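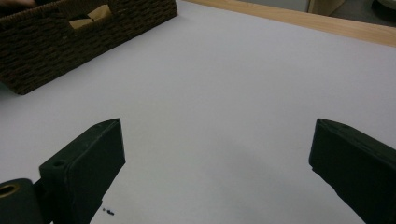

**tamuno_fan51** · Thread starter, Film & TV board

Fan pages keep saying the lead in *Stundcombe* turned down 900 scripts before taking the part. Where does that number come from? I can't find one interview with it.

---

**Tosport** · Member

It was on the Takedstead Festival site in August. Good enough for me.

---

**reelgrump** · Moderator

That blurb was copied from a fan page — same typo and all. He'd made 2 films by then. Who sends him over 900 scripts?

---

**Tosport** · Member

TV offers count too.

---

**tamuno_fan51** · Thread starter

Then show me 3 of them.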